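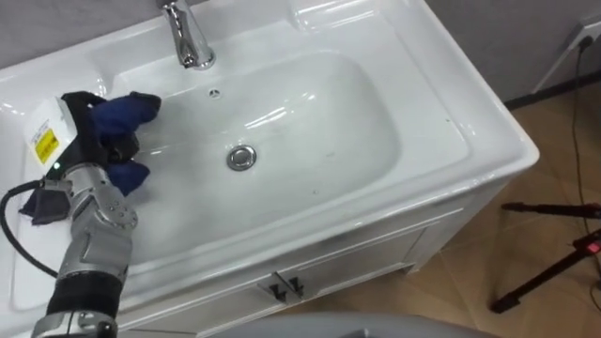
読了時間 9分

脚本の改訂管理について連投します。連続ドラマ「Skendholm」でスクリプト・コーディネーターをやったときの運用メモ。英語圏式のページ固定(locked pages)を日本語混在の現場で回した記録なので、国内の準備稿・決定稿方式しか使わない人には半分くらい関係ないです。

規模。全話合計で466シーン、白の決定稿時点で520ページ。脚本は英語、現場用に日本語訳の対訳版あり。改訂版の発行は全話通算で25回。

用語を先に。シーン番号のロック=以後、番号を振り直さない。ページのロック=以後、既存ページの番号を動かさない。この二つは別の操作で、別のタイミングでやる。ソフト上も別メニューになっていることが多い。

シーン番号のロックは予算とスケジュールの初版が出る直前。ページのロックは決定稿の配布時。順序を逆にした現場を一度見たことがあるが、香盤表と台本の番号が一致しなくなり、対照表を毎日作っていた。

ロック後に12と13の間にシーンを足す場合、新シーンは12A。12Aと13の間にさらに足すなら12B。12と12Aの間に足すときが問題で、流儀が二つある。

流儀1：A12Aのように頭に文字を付ける。流儀2：12AAとする。Skendholmでは流儀1に統一した。理由はカチンコの読み上げ。12AAは無線だと12Aの言い直しに聞こえる。

もう一つ、IとOは使わない。1と0に見える。12Hの次は12J。これは撮影側のカット記号でも同じ扱いにしてもらった。助監督のBogumił Sowaに先に確認を取ってから命名規則の文書に入れた。

シーンを削除したとき、番号は消さない。「27　欠番」と1行残す。英語版はOMITTED。連続で消したら「27〜29　欠番」にまとめる。欠番を再利用して別の内容を入れるのは禁止。復活させる場合は元の内容に限る。

復活の定義で一度揉めた。場所と時間帯が同じで台詞が全部違うシーンは「復活」なのか。結論として、柱(スラッグライン)が同一なら復活、柱が変わったら新番号。内容で判断すると人によって答えが割れるので、柱だけを見る。

ページのほう。45ページの内容が増えて溢れたら45A、45Bを挿入する。46ページは動かさない。減って半端になったら、空白のまま残す。詰めない。見た目は悪いが、差し替え配布が成立するのはこの規則のおかげ。

2ページ分が丸ごとなくなった場合は「45-46」と二つの番号を持つ1枚にする。持っていない人が「46が抜けている」と問い合わせてくるのを防ぐため。実際これを忘れた回は問い合わせが来た。

改訂マークは右余白のアスタリスク。付ける範囲は行単位。直前の版との差分だけを示し、前の版のマークは必ず消す。累積で残したいという要望は演出部から出たが、別ファイルで累積版を作って対応した。本体には入れない。

1ページ内で変更行が多いときは、行ごとに付けずにページ番号の横に一つだけ付ける。閾値は現場ごとに違う。うちは半分を超えたら。

色の順番：白、青、ピンク、黄、緑、ゴールデンロッド、バフ、サーモン、チェリー。その後は第二巡で「二度目の青」。順番は現場によって入れ替わるので、命名規則の文書に明記しておくこと。

ここで日本側の紙の問題。ゴールデンロッドとバフは国内の色上質紙に対応する色名がない。Skendholmではゴールデンロッド=山吹、バフ=肌色に近い薄茶、で見本紙を貼った対照表を作った。印刷会社への発注は色名ではなく見本番号で。

PDF配布が主になっても色は廃止しなかった。ヘッダーに色名と日付を入れ、ページの背景は白のまま。背景に色を敷くとタブレットで手書きした赤が読めなくなる版が出る。紙で欲しい部署にだけ色紙で刷る。

ヘッダーの書式はこう固定した。
作品名/話数/版の色/発行日/ページ番号
この順。略さない。話数は必ず二桁。

表紙には版の履歴を全部書く。色、日付、差し替えページ番号の一覧。この一覧を見れば、手元の台本が最新かどうかを各自で確認できる。表紙そのものも毎回差し替え対象。

対訳版の話。英語本体と日本語訳は行数が一致しないので、ページロックは英語側だけに掛けた。日本語側はシーン単位で改ページし、シーン番号で管理。ページ番号は英語側の番号を欄外に併記。

最初は日本語側にもページロックを掛けようとして、二話分やったところで中止した。訳文の微修正のたびにA、Bページが発生して、45Dまで行った。日本語側はシーン単位の差し替えが現実的。

訳文だけの修正(英語本体は変更なし)をどう扱うか。版の色は進めず、日本語側だけに枝番を付ける。「青-2」のように。英語側のスタッフには配らない。配ると「青の二回目が出た」と受け取られる。二度目の青と紛らわしいので、枝番は必ず算用数字。

ソフトはGikosisを使用。ページロックと改訂マークは標準機能で足りる。弱いのは二点。A番号の自動採番が流儀2しか選べない。もう一点、縦書きに非対応。

前者は手で直した。新シーンを追加したら採番を一旦手動に切り替え、A12Aと入力し、固定。これを忘れて再ロックすると、他のシーンの文字まで振り直される。作業手順書の1行目に書いてある。

後者は諦めて横書きで統一。縦書きで欲しいという俳優部の要望には、該当話だけ別途組んだ抜粋を渡した。ページ番号は載せず、シーン番号のみ。

ファイル名。作品略号_話数_色_日付。「最終」「最新」「fix」は禁止語。脚本家から届くファイルには大体入っているので、受領時に改名して、元の名前は受領簿に残す。

受領簿の項目：受領日時、送信者、元ファイル名、改名後、ベースになった版、差分の有無。重要なのは「ベースになった版」。脚本家が一つ前の版を開いて直していた、という事故はここで見つかる。

この事故はSkendholmで実際にあった。Zinash Mekonnenの第6話の直しがピンクをベースにしていて、こちらの現行は黄。黄で入った変更が全部巻き戻る状態だった。比較を掛けて、新規の変更だけを黄に手で移した。所要半日。

以後、発行のたびに脚本家全員へ作業用ファイルを送り直し、「次はこれを開いてください」と一文付けた。文面は毎回同じ。変えると読み飛ばされる率が上がる気がする(計測はしていない)。

比較の掛け方。ソフト内蔵の比較だけに頼らない。テキストに書き出して行単位で差分を取り、内蔵比較の結果と突き合わせる。全角スペースと半角スペースの違いは内蔵側では検出されなかった。

比較で拾った変更行は通算で1,000を超えた時点から専用の表で管理するようにした。列は、話数、シーン、ページ、変更種別、影響部署。種別は台詞/ト書き/柱/登場人物/尺の五つだけ。増やすと入力が止まる。

影響部署の列は自分で判断せず、助監督に埋めてもらう。小道具が増えたかどうかは読めば分かるが、それが美術なのか装飾なのか持ち道具なのかは組によって線引きが違う。

承認の流れ。脚本家→プロデューサー→(法務クリアランス)→発行。Tefera側の窓口はChalerm Srithongで、固有名詞が一つでも増えた版は必ずクリアランスを通した。人物名、店名、電話番号、車のナンバー。

クリアランスで名前が変わった場合、該当箇所は全置換ではなく一件ずつ置換。呼び捨て、愛称、看板の文字、ト書き内の略称が残る。第3話の店名は置換漏れが撮影前日に見つかった。ト書きの中でだけ略称になっていた。

発行の時刻も決めておく。うちは撮影日の場合、撤収の一時間前まで。それを過ぎたら翌日の色になる。夜中に出すと、翌朝の現場で版が二つ混在する。

急ぎの変更で色を進める時間がない場合は、号外(サイド)に差し替え分を手書きではなく印字で載せ、次の発行で必ず本体に取り込む。取り込み待ちの一覧は机の前に貼った。データでも持つが、紙が一番見る。

尺の管理。1ページを8分割する。シーンごとに「2 3/8」のように表記。改訂で行数が変わったら分割数も更新するが、1/8未満の増減は触らない。触るとスケジュール側の合計が毎回変わり、変更の意味が薄まる。

撮影済みシーンへの改訂は原則受け付けない。アフレコで台詞を変える場合は、台本ではなくアフレコ用の別表で処理。台本本体は撮影時点の内容を保持する。編集部と記録の参照先がずれるため。

撮影終了後に作るもの：完成版との照合台本。これは改訂管理とは別工程で、色もマークも全部外し、ページロックも解除して通し番号に戻す。字幕と吹き替えの発注にはこちらを渡す。ロック版を渡すと欠番について質問が来る。

質問をもらっていたので三つだけ追記。

「最初からクラウドで共同編集すればいいのでは」→執筆段階ならそれでいい。ロック後は、誰がいつ何を配ったかの記録が主目的になるので、発行という区切りが要る。常時更新される台本では現場の紙と一致しない。

「短編でも必要か」→10ページ程度なら毎回全ページ差し替えで足りる。シーン番号のロックだけは短編でもやったほうがいい。香盤と記録が参照するのはページではなくシーン番号なので。

「コーディネーターが不在の組では誰がやるか」→見た範囲では助監督かプロデューサー補。どちらでもいいが、二人でやるのは避けたほうがいい。同じ色が二種類出たことがある。

命名規則の文書(A4で3枚)は、作品名を抜いた版をStusturaの脚本講座で6月に配ります。色の対照表は見本紙が必要なので、会場で現物を見てください。PDFでは色が合いません。

訂正。上で第3話の店名の置換漏れを「撮影前日」と書きましたが、記録を見たら前々日でした。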